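Tunavdale, 25 Feb 2019

# Plillel asks the nation to clear one small table
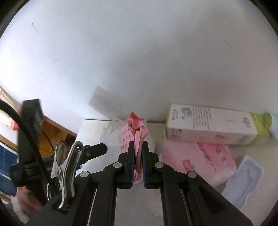

*Crumpled pink paper held in a gripper at the table; the box and packets await a verdict.*

Plillel, the home-tidying service based in Tunavdale, today announces the Louro Table Month, a campaign with a deliberately modest aim. Households taking part will be asked to clear one tabletop. The loft may stay as it is. The garage may stay as it is too, and so may the drawer in the kitchen that opens only if you slide a ruler in first.

The campaign runs throughout May and follows a trial in 33 homes in and near Tunavdale. Each household chose the small table, shelf or ledge that had given it the most grief and kept it in order for 23 days, using a short set of rules printed on a card. Most chose a table against a wall. Plillel's tidiers have long held that a table against a wall is a shelf that has got above itself, and that things are put down on it by people who fully intend to come back.

The company would like to make clear that it has nothing against things. A product box lying on its side on top of a pink package is a perfectly respectable arrangement for an afternoon. It becomes a matter for Plillel at the point when the household starts dusting round it.

**The rules**

The Louro card asks for seven minutes a day and gives the following instructions:

- Begin with crumpled paper. It has already been judged once and need not be judged again.
- Read any printed sheet before moving it. If it is in a language you can't read, ask someone who can, then decide.
- Open every box. An empty box is packaging, however smart the lid.
- Flat packets go upright in a container, where they can be seen.
- Anything leaning against the wall must be able to say what it is for.
- Stop when the seven minutes are up, even if you are enjoying yourself.

The last rule caused the most trouble in the trial. Several households carried on into the hall cupboard and had to be talked out of it by telephone.

Crumpled paper comes first for a practical reason. In earlier versions of the card it came fourth, and people spent their whole session weighing up the boxes while the paper sat there making the table look worse than it was. With the paper gone, the rest tends to look like four or five ordinary decisions. The trial households reported that they also felt rather pleased with themselves, and Plillel sees no harm in that.

**What the trial found**

Paper of one kind or another was the most common item removed, followed by packaging kept in case something had to be sent back. Very little of it could still have been sent back. Sponges, erasers and assorted white blocks of uncertain purpose formed a category of their own, and are now dealt with in a separate paragraph on the reverse of the card.

Two households found the instructions for appliances they no longer had. One found the appliance. All three have asked for their tables to be left out of any "before" display, and the company has agreed.

**Taking part**

Nearly 700 cards have been printed and will be given out free from the Plillel shop in Tunavdale and at the Wendus community hall. A household needs only one card, and the company asks that spare copies are not put down on a table somewhere for later.

Those who would like company can attend one of the open tidying sessions at Wendus during May. Visitors are invited to bring the contents of a tabletop in a single bag, empty it out on one of the hall's tables and sort it with a tidier at their elbow. Paper and card recycling will be on hand. Tea will be served at a separate table, which is not to be tidied by anyone, as the biscuits are laid out in a particular order.

There is no prize. Plillel did consider one, but every suggestion was an object, and each would have needed somewhere to go.

**About Plillel**

Plillel helps households sort, pack and put away. It works by the hour and brings its own bags. The Louro method takes its name from the company's first tidying card, copies of which still turn up under things.

**For editors**

Cards for review, session times and a large-print version of the rules are available from the Plillel press desk in Tunavdale. Please say how many cards you need. They will be sent in a plain envelope, suitable for immediate recycling.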